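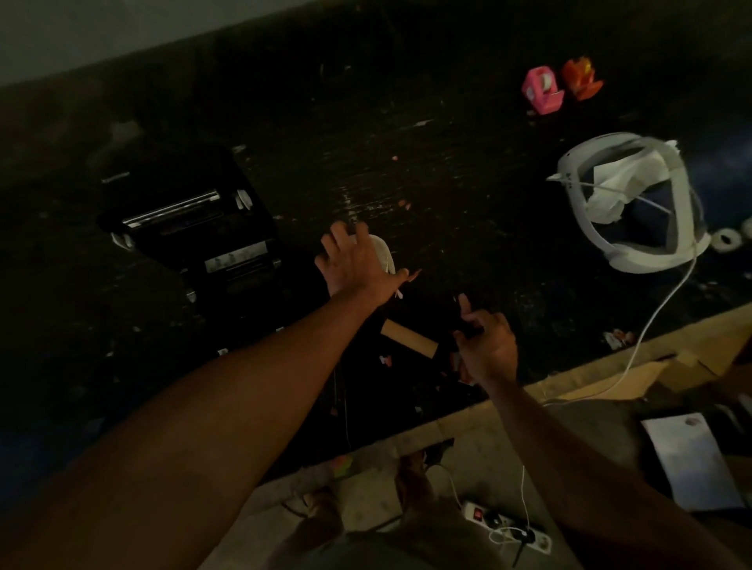 *Both hands busy on the black table, tape within reach.*

Since March I promise to write down how we plan the equipment money, and I was always putting it off. Now the new year has started and the order must go out, so I do it today, Jan 6, 2019.

For those who are new on this blog: I do small assembly and packing jobs at home, and with Tsehay Chala I share the costs of the tools. Most of the work is still done by hand. We want to buy one small robot arm for the steps which repeat, and keep our hands for the rest.

My first plan was very simple. I looked at the price of the arm, I looked at our savings, and I thought, good, it fits. Then I sent the plan to Corentin Besson, who has installed a few such arms, and he answered with one question: "And where is the gripper?" I had not put it in. In my head the gripper was a part of the arm, like a hand is a part of a person. In the catalogue of Vitia it is on another page, with another price.

So I made the list again, and it became longer:

- the arm and its controller
- the gripper, and spare fingers for it
- a base plate, or a heavier table
- a stop button on a cable, long enough to reach my seat
- electricity done in a correct way
- days of learning, when we earn nothing

The electricity line is the one I like least. At the moment I work low, with one power strip on the floor next to my foot, and for a person this is enough. For the arm Corentin wants a separate socket on the wall, and after I read the manual from Huet I agree with him. It is not a big cost, but the electrician must come before the delivery and not after.

The line about the table made a discussion between Tsehay and me. She says we should keep the black surface and fix the arm on it. I say it collects every crumb and bit of paper, and there are always too many things on it -- the tape dispenser, the face shield, cables. An arm needs its corner free, every day. Perhaps we buy a second table only for the arm. I have put it in the budget with a question mark.

Then there is the question of what the arm should do. I asked Shahnaz Bepari to look at my work and tell me which steps she would give to a machine. I expected that she would say "the small pieces", because these make my fingers tired. She said the contrary. Holding a small part between finger and thumb is easy for me and expensive for a gripper. Soft things like fabric are even worse. She would give the arm the boring moves: take from the tray, put in the box. I changed the plan after this conversation, and the cheaper gripper is now sufficient.

We have two offers. The one from Stukine includes 10 hours of help by telephone. The one from Wokodis is lower, but the help is paid by the hour and I know myself, I will call often. With everything added, the arm alone is 53 per cent of the total. In my first plan it was all of it.

What is still open:

1. The second table, yes or no.
2. If we pay at once or in two parts.
3. A date for the electrician.

I have also kept a small reserve for things we forgot. Tsehay finds it too small -- she is probably right. If you have bought an arm for a home workshop, please write me in the comments which line was missing in your own list.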